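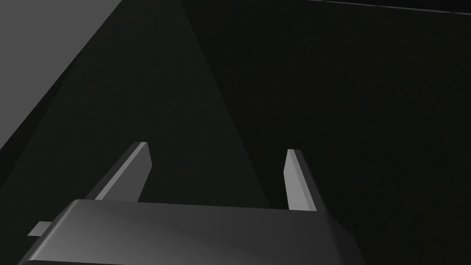
Primby folding workbench review

Posted 18/12/2012 by Eglė Hunt

I bought the Primby in October to replace a Tomwood bench that had gone at the hinges. I rent a terraced house with no garage, so whatever I use has to live in the cupboard under the stairs and come out into the yard or the kitchen. That rules out most proper benches.

It comes flat in a box with the legs already fitted. You bolt on the two halves of the top, screw in the vice handles and push the rubber feet on. The instructions are drawings only and the one for the handles is wrong: it shows the washer on the outside, and if you put it there the handle binds after a few turns. Put it on the inside. I had the whole thing together before lunch, including taking the handles off again.

The top is the best part. It is flat, which my Tomwood never was, and the two halves meet cleanly when closed. I have planed a door on it, cut down shelves for the alcove and glued up a picture frame. For sawing it is steady if you put a foot on the step. For planing it creeps across a smooth floor. On the paving outside it stays put.

The vice works by winding each end separately, so you can hold a tapered piece. It grips well on anything thick. With thin strips the jaws lean in slightly at the top and the work can pop up, so I use a scrap piece behind. There are holes for the plastic dogs, four of which are supplied. They are a loose fit. I swapped mine for a McKinnon set I already had and those are much better.

Folding it is fiddly for the first week or so. There is a catch on each side and both have to be pressed while you lift, which is hard on your own until you learn to rest the top against your knee. Watch your fingers near the back brace. It is also heavier than it looks in the shop, and there is no carrying handle. My brother has the Flulen, which does have one, but his wobbles at full height and the top has already started to swell at one corner.

One foot has come off twice. I have stuck it on with contact adhesive and it has been fine since. I emailed Primby about a spare and had a reply in 6 days, saying they would post one. It has not come yet.

I would buy it again at the sale price. At full price I would want the dogs to fit. If you have room to leave a bench standing, get a fixed one.

Score: 7 out of 10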